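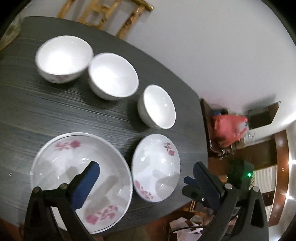

Unit 4: Merging and closing schools

Reading for this unit: chapters 5 and 6 of the course reader. Bring the Lovum case sheet to the seminar.

4.1 What we mean by a merger

A merger joins two or more schools under one head teacher and one governing body. The pupils may all move to one site, or the sites may stay open and share staff. A closure ends a school altogether, and its pupils are given places elsewhere. The two are often mixed up in local reporting. For the parents of a small school the effect can be much the same, but the legal steps differ, and so does the position of the staff.

In a merger, teachers' contracts usually pass to the new school. In a closure they end, unless the authority offers a transfer. Check which of the two is being proposed before you read anything else in a consultation paper.

4.2 Why authorities propose it

The most common reason is falling rolls. Money tends to follow pupils, while many costs stay the same whether a classroom is full or half full: heating, roof repairs, the head's salary, the school office. A school that has lost a third of its pupils has not lost a third of its bills.

Other reasons include the state of the buildings, trouble filling teaching posts in maths and science, and the wish to offer a wider choice of subjects to older pupils. These are sometimes given as the main reason when the real pressure is the budget. Look at which figures the authority publishes and which it leaves out.

4.3 The Lovum case

Lovum district had three secondary schools: Emus, Veltari and Rivera. At the time of the proposal they had 1791 pupils between them. Emus was the largest, with 781. Rivera was the smallest and the furthest from the main road.

The authority proposed to close Rivera and divide its pupils between the other two. It gave two grounds. Rivera had 16 classrooms out of use, and the cost of repairing its main block was more than the district's building budget for the year. The consultation opened in March and ran for one term.

Former pupils of Rivera objected and offered to pay for part of the repairs. The authority's reply was that a gift towards the building would not meet the yearly running costs. This is a point you will meet again in Unit 6, where we look at the difference between capital money and running money. A new roof is paid for once. Teachers are paid every month.

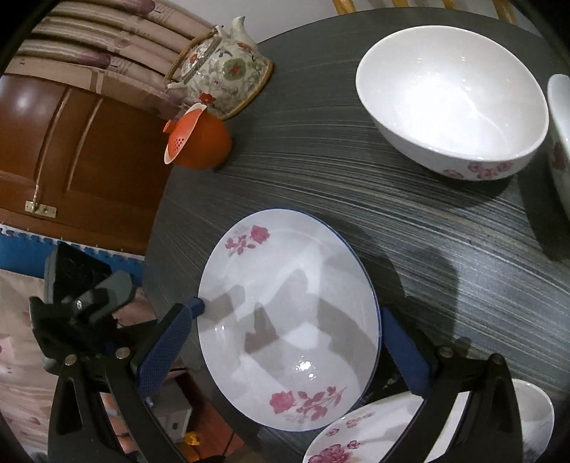 The second objection was about travel. Under the plan, 264 pupils would have had a journey of over an hour each way. The authority had counted distance by road but had left out waiting time for the bus. When the figures were worked out again, the plan was changed: Rivera kept its lower years, and only the upper years moved to Emus.

4.4 Points to note

The final plan was a partial merger. Rivera and Emus now share a head teacher, and Veltari was left out of the arrangement. Some of the unused classrooms at Rivera were let to an adult education service, and the rent goes towards upkeep.

Exam results are not part of this case. The years for which we have results are too few to say whether pupils did better or worse after the change, and the course team has left them off the case sheet.

4.5 Terms to learn

Roll: the number of pupils registered at a school.
Surplus places: places a school could fill but has not.
Catchment: the area from which a school normally takes its pupils.
Capital spending: money for buildings and large equipment.
Recurrent spending: money for wages, fuel, books and other regular costs.

4.6 For the seminar

Prepare a one-page note setting out the case for keeping Rivera fully open, using only the information on the case sheet. Then write a short paragraph on what further information you would ask the authority for, and who in the district office would be likely to hold it. Notes are handed in at the end of the session.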